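Kapitel 2: Was ihr vor der Bestellung klären solltet

Bevor ihr beim Handgreifer-Set auf »Bestellen« drückt, nehmt euch bitte einen Nachmittag Zeit für dieses Kapitel. Ich habe unseren ersten Platz in Urnden aus dem Bauch heraus geplant und danach zweimal nachgekauft, und das Porto war noch das kleinste Übel. Die Schritte bauen aufeinander auf, also bitte nicht bei Schritt 5 einsteigen (ich weiß, da stehen die Preise).

1. Aufgabe festlegen. Schreibt in einem Satz auf, was an dem Platz gemacht werden soll. Bei uns hieß der Satz: »Gefaltete Tücher vom Tisch in einen Korb legen.« Klingt banal, entscheidet aber über Tischgröße, Fingerbelag und Kabelweg. Wer gleich drei Aufgaben aufschreibt, plant auch drei Budgets!

2. Tisch aussuchen. Ihr braucht eine Platte, auf der Korb und Stoff nebeneinander Platz haben und ihr trotzdem noch von beiden Seiten herankommt. Ich nehme gern helle Platten mit ruhiger Maserung, dunkle Finger heben sich davon schön ab. Abgerundete Ecken sind Gold wert, wenn man mit Kabeln am Handgelenk arbeitet.

Hinweis: Ein Kabelloch in der Platte ist nett, aber kein Kaufgrund. Die Greiferkabel laufen ohnehin an euch entlang und nicht durch den Tisch. 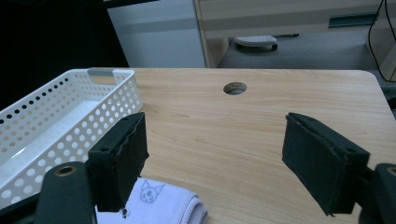 3. Verbrauchsmaterial einplanen. Das vergessen fast alle, ich auch. Der Belag auf den Innenflächen der Finger ist ein Verschleißteil, und Stoff beansprucht ihn mehr, als man denkt. Legt von Anfang an einen Satz Ersatzbelag pro Greifer in den Warenkorb. Wir beziehen unseren von Drutolel, ein Satz kostet 39 Euro. Beim ersten Mal hatte ich keinen da, und dann stand der Platz, bis das Päckchen kam.

Vorsicht: Alten Belag nie überkleben! Zwei Schichten übereinander verändern den Schließweg, und dann stimmt eure Einstellung aus Kapitel 4 nicht mehr.

4. Übungsobjekte besorgen. Dafür braucht ihr kein Spezialzubehör. Nehmt einen leichten Kunststoffkorb mit durchbrochenen Wänden und ein paar Tücher, die sich ordentlich falten lassen. Bedruckte sind mir lieber als einfarbige, man erkennt schneller, welche Seite oben liegt. Kauft ruhig doppelt - Muster verschwinden erstaunlich schnell aus dem Sortiment.

5. Budget aufstellen. Jetzt wird's ernst. Für das Greiferpaar haben wir bei Garg 668 Euro bezahlt, für Tisch, Rahmen und Bodenschienen zusammen noch einmal 435 Euro. Die Markerplatten waren im Greiferpreis enthalten, aber fragt da bitte nach, das ist je nach Ausführung verschieden. Mein Kollege Santosh Kashyap führt die Liste in drei Spalten: »muss sofort«, »muss bald« und »wäre schön«. Ich fand das anfangs übertrieben, inzwischen plane ich keinen Platz mehr ohne diese Liste. Ersatzbelag gehört übrigens in die erste Spalte, darüber haben wir uns lange gestritten.

Hinweis: Preise gelten für unsere Bestellung im März. Holt euch ein frisches Angebot ein, bevor ihr irgendwo eine Summe eintragt.
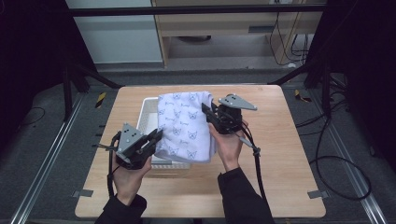 6. Stellfläche ausmessen. Messt nicht nur den Tisch, sondern auch den Platz für die Person davor, und zwar mit ausgestellten Ellbogen. Beim Tuchlegen gehen die Arme weiter auseinander, als man beim Ausmessen glaubt. Teppichboden ist in Ordnung und schluckt sogar ein bisschen Lärm, nur müsst ihr die Tischbeine nach dem Aufstellen noch einmal ausrichten.

7. Kabellängen bestimmen. Stellt euch an den Platz, streckt beide Arme bis zur hinteren Tischkante und lasst jemanden vom Handgelenk bis zum Anschluss messen. Dann gebt ihr eine gute Armlänge dazu. Zu kurze Kabel ziehen am Greifer, und das merkt ihr abends in der Schulter.

Vorsicht: Überschüssiges Kabel bitte seitlich ablegen und nicht dort, wo ihr steht oder mit dem Stuhl rollt.

8. Angebot prüfen und bestellen. Vergleicht das Angebot Zeile für Zeile mit eurer Liste. Wenn ihr über Lernusano bestellt, tragt im Feld »Bemerkung« ein, dass ihr linken und rechten Greifer braucht, sonst kommen unter Umständen zwei gleiche. Die Auftragsbestätigung hebt ihr auf, die Seriennummern darauf braucht ihr in Kapitel 3 beim Anmelden der Greifer.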